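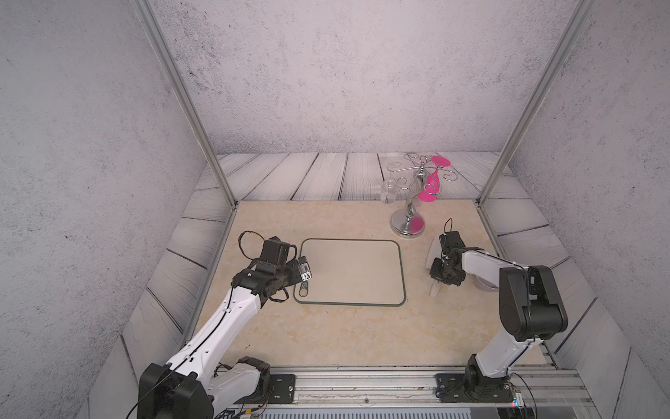
Whey was the easy part, a reader wrote after our piece on animal-free ice cream, and anyone who wants to be impressed should wait until somebody makes a cheese that melts. The letter is fair. Whey protein made by yeast or fungi dissolves, whips and behaves much as it does when it comes from a cow. Casein, the protein that holds cheese together, is a harder problem, and most of the difficulty begins after the microbe has done its work.

Pilteo has spent nine years on it. The company grows modified yeast in steel tanks, harvests the casein the yeast gives off and sells small batches to cheesemakers under the name Davance. The yeast carries the genetic instructions for the cow proteins but contains no cow material. The finished powder is white and nearly tasteless, and at present it is used in two products, a soft cheese and a block intended for pizza.

Why casein is awkward

Milk does not contain casein as loose protein. It contains micelles, which are small round clusters of four kinds of casein held together with calcium and phosphate. Rennet works by trimming the outer layer of each cluster. Once trimmed, the clusters stick to one another, trap fat and water, and form curd. Without micelles there is no curd in the normal sense, only a thick liquid that may or may not set.

A yeast strain makes one protein well and four proteins badly. Pilteo therefore keeps four strains in four separate tanks and blends the results. The proteins must then be brought together in salt water at a controlled acidity, with the calcium added slowly. If it goes in too fast, the protein drops out as grit.

There is a further complication. In the cow, casein is fitted with phosphate groups before it leaves the udder, and these are what hold the calcium. Yeast adds few of them, and often in the wrong positions. The current strains carry an extra enzyme for the task. It slows growth, so each run takes longer and yields less.

What the tanks can and cannot do

The plant at Dralari runs its main tank at 29 degrees, slightly cooler than the yeast would prefer. The lower temperature reduces the activity of enzymes that cut finished protein into fragments. Fragments matter more in cheese than in a milk drink, as certain short pieces taste strongly bitter. A batch can pass every purity test and still make a cheese no one wishes to eat.

Feed is mostly sugar, with ammonia as a source of nitrogen. Oxygen is the usual limit. Yeast at high density uses it faster than bubbles can supply it, and stirring harder produces heat and foam. Protein also collects in the foam, where it is damaged and lost. The stirrers, supplied by Shawky, are set lower in the tank than is common, which leaves the surface calmer at some cost in power.

Separation follows. The cells are spun out, and the liquid is passed through filters that hold back protein and let salts and small molecules through. About 50 per cent of the cost of the powder is incurred after the tank is emptied, mainly in filtering and drying. Gains in the yeast itself therefore do less for the price than is often assumed.
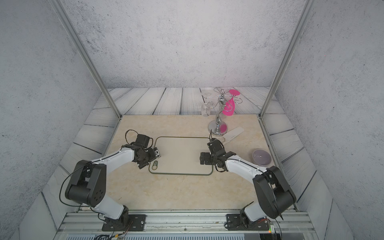 Melt, stretch and the fat question

The pizza block was tried on flatbread in an ordinary oven. It softened evenly and browned in patches. Stretch was shorter than that of a standard low-moisture mozzarella, and the strands broke cleanly instead of thinning. The soft cheese was closer to its model, with a mild sour note from the culture and a slightly chalky finish.

Part of the difference is fat. Milk fat melts across a wide range of temperatures, and a blend of plant oils does not quite match it. Coconut oil is firm in the fridge and liquid in the mouth, with little in between. Fermented fats exist, but at a price that rules them out of a cheese sold by the block.

Labels and allergies

Casein from yeast is still casein. Anyone with a milk allergy should treat it as milk, and packs need to state this clearly, particularly if the word vegan appears nearby. Lactose is a separate matter. None is made in the tank and none is added, so people who avoid dairy only on that account should have no difficulty.

Approval comes country by country. Regulators generally ask for the identity of the strain, proof that no living modified cells remain in the powder, and a full account of any other proteins present. Pilteo's next application covers a version with a revised enzyme, and the stretch trials will be repeated once enough of it has been dried to fill a vat.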